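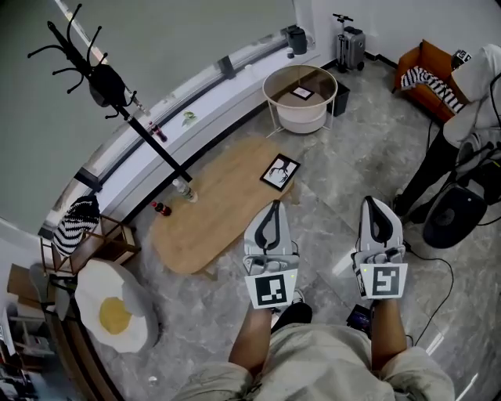
Warum stehen beim Rollstuhlbasketball die Räder so schräg?

Weil der Stuhl dadurch schneller dreht und nicht so leicht umkippt. Unten stehen die Räder weiter auseinander als oben, fast wie bei einem Zelt. Stell dich mal hin und mach die Beine breit, dann kann dich dein Bruder auch nicht so einfach wegschubsen!

Ich spiele jetzt schon ein paar Jahre in Multen, und das mit den Rädern fragen mich Kinder am allermeisten. Gleich danach kommt: Ist der Korb niedriger? Nein, der hängt genauso hoch wie bei allen anderen, auf 3,05 Metern. Und ja, das ist von unten ganz schön weit weg (am Anfang habe ich dauernd nur das Netz getroffen, von außen).

Dribbeln geht bei uns so: Du legst den Ball auf den Schoß oder hältst ihn in der Hand und darfst die Räder zweimal anschieben. Dann musst du prellen, passen oder werfen. Schiebst du ein drittes Mal, pfeift der Schiedsrichter, und der Ball ist weg.

Jetzt kommt das mit den Punkten, da musste ich selber zweimal nachlesen. Jede Spielerin und jeder Spieler bekommt eine Zahl zwischen 1 und 4,5. Wer den Bauch und den Rücken kaum bewegen kann, hat eine kleine Zahl, wer sich weit nach vorn und zur Seite beugen kann, eine große. Die fünf auf dem Feld dürfen zusammen meistens höchstens 14 haben. Rechne mal: 4,5 und 4 und 3 und 1,5 und 1, geht das? Klar, genau 14!

Bei uns im Verein spielen auch Leute mit, die sonst zu Fuß gehen. Die setzen sich zum Training einfach in einen Sportrollstuhl und sind erst mal langsamer als alle anderen, hihi.

Laut wird es übrigens auch. Wenn zwei Stühle zusammenkrachen, scheppert das durch die ganze Halle. Beim Spiel gegen Grostell waren 167 Leute da, und bei jedem Rums haben alle »Uiii« gerufen. Im April fahren wir nach Sotness zum Rückspiel, und ich übe bis dahin noch Freiwürfe.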